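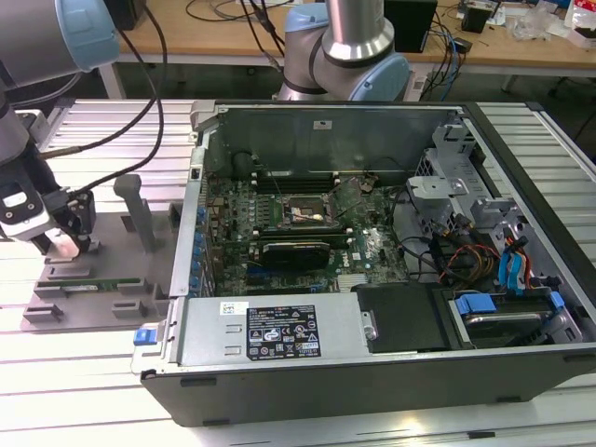 Side panel off, green board and all.

So I'm keeping the old desktop another year. Decided at almost 3 in the morning, which is when I decide most things. New one I wanted was 400 more than I had, and that was before the monitor. Nope.

Mostly this post is about buying less stuff. I said in June I'd do a no-buy summer and people keep asking how it went. Mixed! Clothes - easy. Books - failed by week two. Haverford has that used place by the station and I am weak.

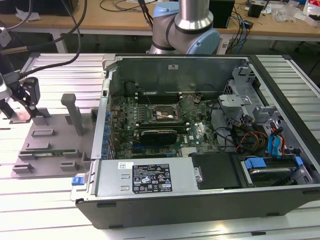 The trick that worked best was the list. Anything I want goes on it and sits there. Got up to 24 things at one point, and when I went back I couldn't remember what half of them were for. A "travel kettle". I don't travel. Crossed off most of it in one go, felt great, made toast.

Also canceled subscriptions. Tradora took three emails and a phone call, Naveo let me go in one click so good for them. Still paying for one I can't find the login for, will deal with it tommorow. 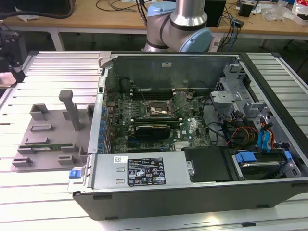 Hollis Tillman wrote to me after the last post and said the hard part for her is gifts. Same. I did homemade for two birthdays, jam both times, one didn't set. My sister ate it on ice cream and was nice about it. Next year maybe just a card and lunch.

Groceries I didn't count. Should have probaly. Eight kinds of mustard in the fridge door right now, no idea.

Anyway the list stays, the book ban is over, and I'm allowed one coffee out a week. More when I've found that login.

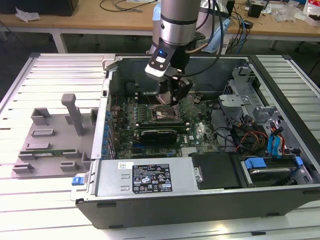 Memory slots, graphics card, and the gripper over the CPU socket.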